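I've spent most of June at a table in Amthorpe with a gripper in my fist, picking up hats. The Iltgate method is simple enough to explain in a pub — people do the chore by hand, the tool records it, and a robot learns from the recordings. We've got 2635 goes in the bag so far, 372 of them mine (my thumb would like a word!).

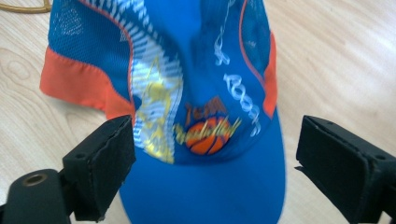
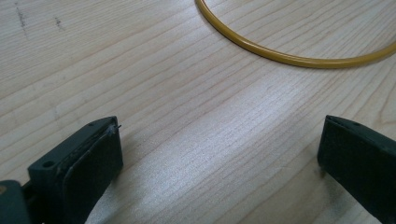

The hand-held gripper at the table, with the cap in the first picture only.

Soft things are the hard bit. A cap squashes, slides and never lands the same way twice, so I do 35 in a row and then go and find a biscuit.

Get our newsletter by email. We use cookies to improve this site. Accept
Contact us | © Clirville | Back to top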